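Visit to the Arkstead soil washing plant

2020-07-27

Our group of site managers and estimators went to Arkstead to see the soil washing plant that Thiele has been running there since April. Ten of us had signed up, and all ten came. We travel to a plant like this once a year, mostly to find out what happens to the material after it leaves our gates.

Ingeborg Ruppert, the plant manager, met us at the weighbridge. Every truck is weighed on the way in and on the way out, and the driver hands over the soil report before tipping. If the report is missing, the load goes to a separate bay and stays there until the paperwork arrives. She told us this is the most common cause of delay, and several of us had to admit that our own drivers had been through it.

The day before our visit the plant took in 441 tons, most of it from the old gasworks site at Pitthorpe. The loads are stored in covered bays by type: sandy soil, mixed demolition fines, and road sweepings. Clay is not accepted above a certain share. It sticks in the drum and most of it ends up as filter cake anyway.

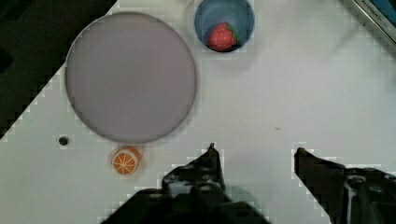 How clean does the sand have to be before it can be sold?

It has to meet the limits for the use it is sold for. Sand for concrete has the strictest limits on salt and organic matter, while sand for pipe bedding has more room. Each batch is sampled and kept on hold until the lab result is in.

After the bays we walked up to the feed hopper. A coarse grid takes out large stones, roots and lumps of concrete, and a magnet over the belt removes the iron. From there the soil goes into the washing drum with water and is broken up. The gravel comes off first on a vibrating screen. The sand and water carry on to the cyclones, where the fine particles are separated. Most of the contamination is attached to those fines, so the aim is to get as much of it as possible into as small a volume as possible.

The noise next to the screens was considerable and we could not ask much there. Rainer Hamann, who looks after the water treatment, took our questions in the control room instead. The process water goes round in a closed loop. Flocculant is added in the thickener, the sludge settles, and the clear water goes back to the drum. What is lost leaves with the damp products and has to be topped up, for which the plant uses rainwater from the yard.
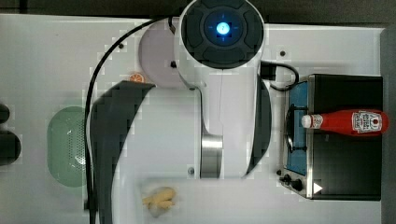
The sludge is pressed into cake in a filter press. One press cycle is short, but the cloths need regular cleaning and that takes a shift. The cake is the only part that goes to landfill. On the day in question 298 tons of sand and gravel came out as usable product. The remainder was oversize material, which is sent to the crusher, plus scrap and cake.

We asked about price. Ruppert did not want to give a single figure, and that was fair enough – the gate fee depends on the share of fines and on what is in them. For our estimators the useful point was that a sieve analysis sent in ahead of time gives a much firmer quote. We have been sending only the chemical results. 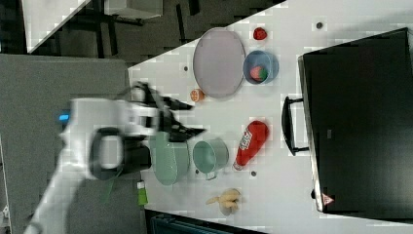 The batch records are kept in a program called Tellik. Each load gets a number at the weighbridge and keeps it until it is mixed into a batch, and the batch then carries its own number through to the sales ticket. Hamann opened batch 419 for us and went back from the finished sand to the loads it came from. For clients who want proof of where their soil went, we can ask for this record as a printout. It has to be requested before the job starts.

Lunch was soup and rolls in the canteen. Afterwards there was time to look at the stockpiles of washed product. The gravel looked good and was evenly graded. The sand was a bit darker than quarry sand, and Ruppert said some buyers still object to the color even when the test results are in order. We took two buckets of the coarse sand back with us for a trial in bedding mortar.

Anyone who missed the visit and wants the acceptance conditions can pick up a copy at the planning office. The sieve analysis form is attached to the back of it.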